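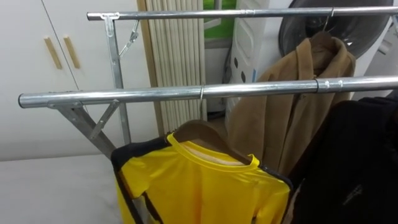 Garment-handling demonstration collection is the recording of example movements with clothing, made so that a robot control policy can be trained to repeat them. The usual tasks are hanging, unhanging, folding and carrying. A person directs the robot through each task while cameras and joint sensors record what the machine sees and does.

Background

Clothing is harder to handle than boxes or cups. A shirt changes shape whenever it is touched, and the same shirt rarely lies the same way twice. Writing rules for every case is slow work, and many groups collect examples instead. The Mumodham set, one of the smaller ones, holds 1,306 demonstrations recorded in furnished rooms.

Recording

Each demonstration is called an episode. It starts from a set position, such as a garment on a rail, and ends when the operator marks the task as done or failed. Hilo, the recording software used for Mumodham, stores the camera views and arm positions against a single clock.
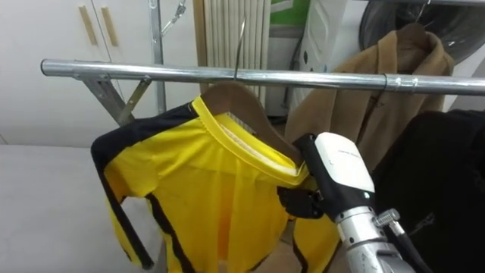 A gripper holding the collar of a jersey on a clothes rail.

Tasks with a hanger are often done with two arms. One arm may steady the hanger while the other works at the neckline, or both may hold the shoulders. Operators are asked to move at an even pace and to avoid long pauses, which a policy can learn as part of the task.

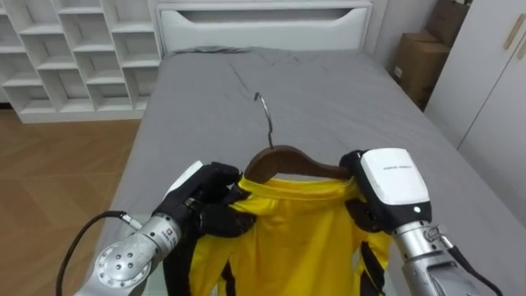 Episode length varies with the garment. In the Prins protocol the limit for a single hanging task is 50 seconds, and anything longer is stored separately. The protocol also calls for the starting position to be changed between episodes. Of the Mumodham episodes, 714 involve a hanger.

Camera placement

Most sets combine a view from the robot's head with one or more fixed cameras. The head view shows the fingers and fabric up close. A fixed camera shows the robot's stance and the furniture nearby, and reviewers use it to check reach and balance.

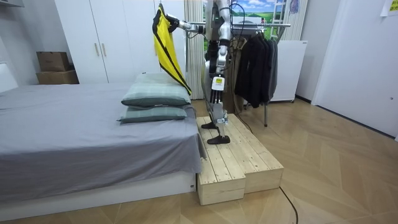

Review and labeling

Episodes are checked before training. Reviewers at Gornstead trim idle time from both ends and add a short text label, for example "take shirt off rail." Failed attempts are kept under a separate tag. In one review round 31 episodes were removed for clock errors between cameras.

See also

Imitation learning
Teleoperation
Deformable object manipulation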